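Trumunano Neighbors Help Board
Home repair and kitchen > Countertops

Tape and a bit of cord on granite, will any of it mark the stone?

Posted by lomside_renter
Nov 1, 2023

Quick one, typing on break. We have speckled granite in the kitchen, black gray tan and white, came with the apartment. No idea when it was last sealed. The counter is the only big flat surface we've got so everything happens there. Right now it's a knot thing — sheet of notebook paper taped down, short piece of yellowish cord with a knot in it and a little black ring threaded on.

Two worries. One, blue tape. Some is on the paper corners, some straight on the stone. Will it leave squares if it stays a week? Two, the black ring, I think it's rubber but don't know. I've heard rubber can leave a mark on vinyl floors, does it do that to granite too? Deposit is $255 and I would like it back.
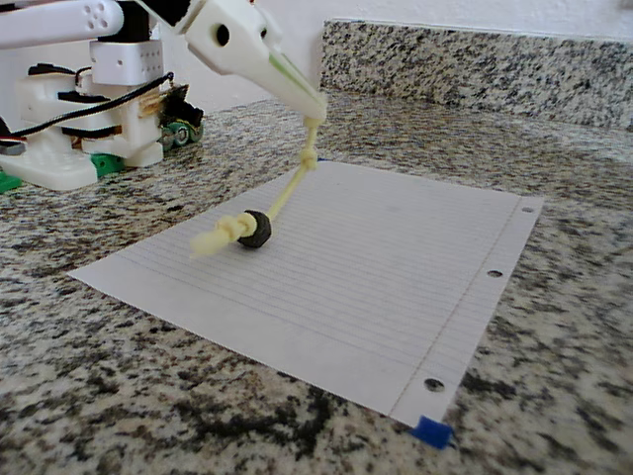
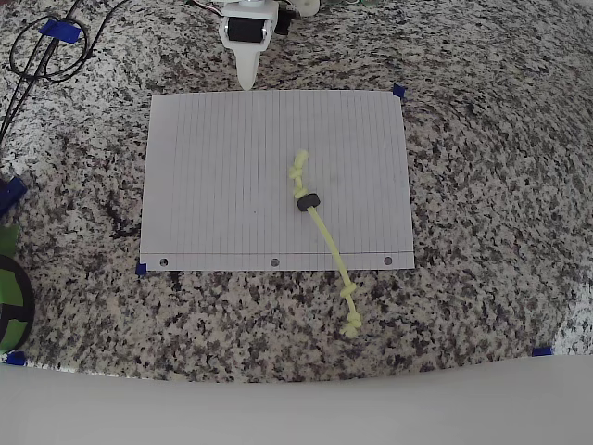
Counter with the paper and cord, both pics. Blue tape shows in the second one.

Also the paper keeps wanting to curl. If theres a better way to hold it flat than tape I'm all ears. Moving out in January so not looking to do anything fancy.

3 replies

Testura_Tops
Installed counters for 14 years. Tape on polished granite is no big deal for a few days. Trouble is when it sits, esp. near the stove or in the sun, the sticky part gets gummy. Pull it slow, flat back on itself. If it leaves gunk, warm water and dish soap, soft cloth, then a little rubbing alcohol on the cloth if soap doesnt do it. No vinegar. No scraper with a metal edge.

Check your sealer too. Put a few drops of water down somewhere out of the way, wait 11 minutes or so, wipe. Darker spot under it = stone is drinking and it could use a coat. Ask the landlord before you buy sealer, that's their job in most leases I've seen.

Rubber ring — small thing like that I wouldn't lose sleep. Rubber feet left under a heavy appliance for months, thats where I've seen shadows. Just don't leave it parked on bare stone till January.

mulibird
just use a cutting board?? tape the paper to the board, whole thing lifts off when you need to make dinner. we did this for every puzzle and craft for years

Muli hardware on the corner had plain white boards last I looked, can't promise

granny_knots_98
Second the board. For the curl, roll the sheet the other way around a rolling pin first, then tape all four corners. Yours looks taped at only two in that second pic, top right and bottom left, so the other two are free to lift.

Can't help on the stone, ours is tile. Cord should be fine on it as long as the color doesn't run, wipe it with a damp white rag and see if anything comes off before it gets left anywhere wet.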